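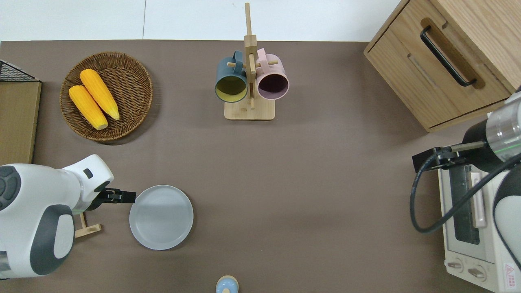 A learning system that handles household objects is only as good as the examples it is given. In August the Dendden program set a target of 700 recorded demonstrations and met it. Lihua Yuan, who supervised the recording, has since argued that the target was the wrong one. I have come to share that view.

The difficulty lies in what a total leaves out. Of the first set delivered to Wallora, 36 demonstrations were near copies of one another: the same plate, the same starting point, the same operator working at the same pace. Each was clean and each passed review. Together they taught the system little more than one of them would have done. A smaller set, in which operators were asked to change the starting arrangement after every 5 recordings, proved more useful in later trials.

Institutions prefer totals for understandable reasons. A total can be placed in a contract and checked by a person who has never stood at the table. Variety is harder to write down - it requires someone to decide beforehand which differences matter, and to defend that decision when the schedule is short.
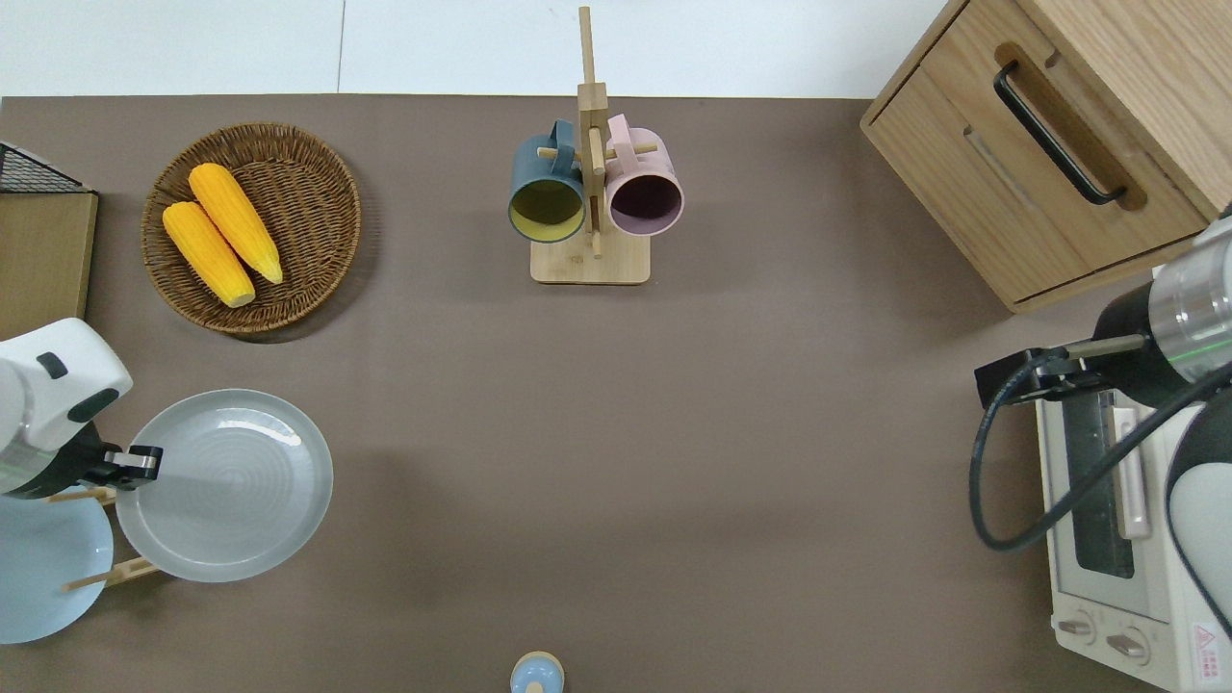 A two-arm tabletop station with plates, mugs and a toaster oven.

There is also the matter of failed attempts. The Lyimo guidelines, which many groups have adopted without much discussion, direct operators to discard any recording that contains a slip or a second try. I believe this is a mistake. A recovery carried out by a patient operator is among the most valuable things a system can be shown, and it should be kept, labeled and paid for at the ordinary rate.

The next round of funding under Briva will be settled shortly. Its draft terms run to 7 pages and mention the number of recordings on nearly all of them. The range of conditions appears once, in a footnote. I would ask the drafters to move it into the main text.

4/5/18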